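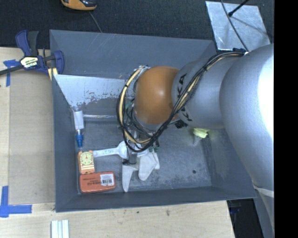 4.2 Surface wear inside the bins

Wear on the inside of a storage bin is harder to grade than wear on the outside. Outer damage collects at the corners and the rim, where bins touch each other, and an inspector can reach it with a gauge. Inner damage is spread over large flat surfaces and changes its look with the angle of the light. We therefore separated inner wear into two classes before grading began. Class S covers fine scratches that leave the color of the surface unchanged. Class P covers loss of the paint or other surface layer, with a visible border between the worn and the intact area. Both classes can be present in one bin. In Figure 3 the far inner wall carries faint diagonal scratches and was assigned to S, while the slanted gray panel has scuffs and a ragged line of worn paint along its lower edge and was assigned to P. The upper portion of the same panel is pale and reflective, and no grade was given for it from that view.

Figure 3. Inner wall (class S) and slanted panel (class P) of a large gray open-topped bin.

The sample consisted of 442 bins drawn from two sites, Prulinska and Skomari. Both sites store mixed small goods and both use bins of the same nominal size, but their handling rules differ. At Prulinska, goods are placed by hand and a bin is emptied fully before it is refilled. At Skomari, bins are topped up while goods remain inside, and the contents are pushed toward one wall to make room. Bins were taken from the racks in the order in which they came up for cleaning. Any bin with a crack through a wall was excluded and is treated in Section 4.4.

Each inner wall was graded on the Marchuk scale, which runs from 0 (no mark visible at arm's length) to 5 (surface layer missing over most of the wall). The scale was written for outer surfaces. Two changes were needed. First, the viewing distance was measured from the rim, so that deep and shallow bins would be graded alike. Second, any area showing a bright reflection was viewed again from the opposite side, and if the reflection could not be removed the area was left out of the grade. Loose dust was wiped off with a dry cloth. Stains that stayed after wiping were noted separately and did not raise the grade.

Two inspectors graded every bin independently. A set of 80 bins was graded a second time by both inspectors in July, with the earlier sheets withheld. Agreement was good for class P. It was weaker for class S, and most of the disagreement fell between grades 1 and 2, where the text of the scale asks whether scratches are "isolated" or "frequent" and gives no further help. Merging these two grades removed most of the difference, and the merged grade is used in the remainder of this section.

Class S wear was found at both sites and was distributed fairly evenly over the walls. Scratch direction was recorded as vertical, horizontal, diagonal or mixed. Diagonal scratches were common in bins from both sites. They are consistent with goods being drawn toward a corner on the way out, although the direction of a single scratch cannot be taken as evidence of how it was made.

Class P wear was concentrated along edges. Where a bin held a panel, the lower edge was usually the most worn part of it, and the border of the worn area was irregular. This pattern was more frequent at Skomari. It also rose with the number of recorded uses, and bins logged at over 3000 uses were rarely graded below 3 on the panel. We did not find a matching rise for the walls. Panels supplied by Bulo were graded together with the others, as the supplier's mark was often unreadable and a separate comparison would have covered only part of the sample.

One limit should be stated. A use was counted each time a bin was scanned out of its rack, whether or not anything was then removed from it. The counts therefore overstate contact with goods, and the overstatement may differ between the two sites. The relation between use and panel grade should be read as an ordering only.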